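Testers wanted for Dostano, a to-do and calendar app

Print | E-mail

Dostano is leaving beta in November, after 241 builds, and Ondasska wants outside people to use it before that happens. We are a review site. We don't make the app, and we'd like to know whether it does what the sales page claims.

The claim is that your lists stay the same on phone, tablet and desktop without you touching anything. We have heard that before, from Trernitz among others, and lost a grocery list every other week. So we are asking for up to 29 people who already keep their life in some other app and don't switch easily.

You need a Windows or Mac computer plus a phone, Android or iOS. Plan on daily use for four weeks and a short written log every Friday. Screenshots help. Please don't send us praise for the icon.
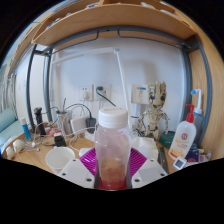
Pay is $173, sent after the last log comes in, whatever you thought of the app. If you quit halfway, you get half. Employees of Dostano or Trernitz can't take part, and neither can anyone with a referral link.

To apply, write a few lines about the app you use now and what annoys you about it. "I love productivity" will not get you in. Use the contact form, subject line "Dostano test," and list your devices with their system versions.

Posted September 21, 2024

Print | E-mail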